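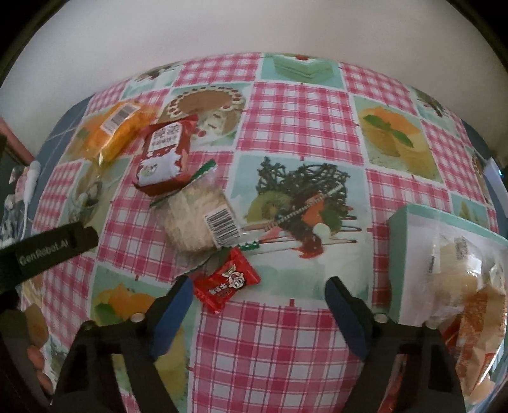
Most advice on wipe-clean and printed tablecloths is written by people selling sprays. I have gone through a fair number of cloths in this kitchen, and these are the tips I kept after dropping the rest.

**Fold lines.** The packet will tell you they "drop out" in a day or so. Mine were still there two weeks later. A hair dryer on the low setting, held well back, did more in a few minutes than any amount of waiting. I would not iron a coated cloth, even through a towel, whatever the blogs say. I have the shiny patch to prove it.

**Vinegar.** It gets recommended for everything. On a greasy film it does very little – plain dish soap and warm water beat it every time I compared them. It does help with the chalky ring under a vase. Keep it for that.

**Candy and sugar.** Don't scrape. Lay a warm, damp cloth over the sticky spot, go and do something else, and wipe it off when you come back. If there's red dye in it, start sooner. I tried the Kundano stain bar on cherry syrup and got a pink smear where there had been a red dot. Dish soap again, twice, took out most of it.

**Busy prints.** People claim they hide stains. They hide them from you, so the jam is still there on Wednesday and by then it has set. Run your palm over the cloth after supper, because you'll feel what you can't see.

**Overhang.** Store charts say 12 inches. With small kids or a dog I'd go shorter. With 14 you will be sitting on it.

**Clips and weights.** The Giline spring clips hold fine on a thin tabletop and pop off anything thicker. Two binder clips from the desk drawer work about as well, though they're ugly.

**Washing.** Check the label first. For plain cotton I've stopped bothering with hot water, and 80 degrees from the tap has been enough for anything short of gravy. Coated cloths don't go in the machine here at all – the backing cracked on my Skultanley after a few cycles, and the "machine safe" symbol was right there on the hem.

**Storage.** Roll it around a cardboard tube, print side out. You won't have the fold lines to deal with next time.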